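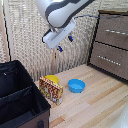
**How long should I soak chickpeas before making falafel?**

Overnight, in plenty of cold water, and up to 24 hours if your kitchen is cool. Use dried ones. Tinned chickpeas are already cooked and the mix will fall to bits in the oil.

I've been making these since Aisyah Entili passed me her recipe, and I still get excited when the first batch comes up brown and crackly!

## What you need

- 220 g dried chickpeas
- 1 small onion, cut into chunks
- 2 cloves of garlic
- a big handful of parsley and the same of coriander, stalks and all
- 2 tsp ground cumin
- 1 tsp salt
- ½ tsp baking powder
- sunflower oil for frying

## Making the mix

Drain the chickpeas and dry them really well in a clean tea towel. My bowlful came to 443 g after soaking, so pick a roomy bowl to start with.

Put everything except the baking powder and oil into a food processor and pulse in short bursts, scraping down the sides. You want it like damp couscous – if you squeeze a bit in your fist it should hold together. Stop before it turns to paste (I went too far the first few times and got something very like hummus).

Cover and chill for an hour. Stir in the baking powder just before you shape them.

## Shaping and frying

Wet your hands and press the mix into balls the size of a walnut, then flatten them slightly. Heat the oil to 175°C in a deep, heavy pan, filling it no more than a third full. Fry a few at a time for four minutes, turning once, and lift them out on to kitchen paper.

Try one on its own first. If it breaks up, work a spoonful of gram flour into the rest.

Shaped, uncooked falafel freeze brilliantly on a tray. Bag them up once they're solid, and thaw them in the fridge before frying.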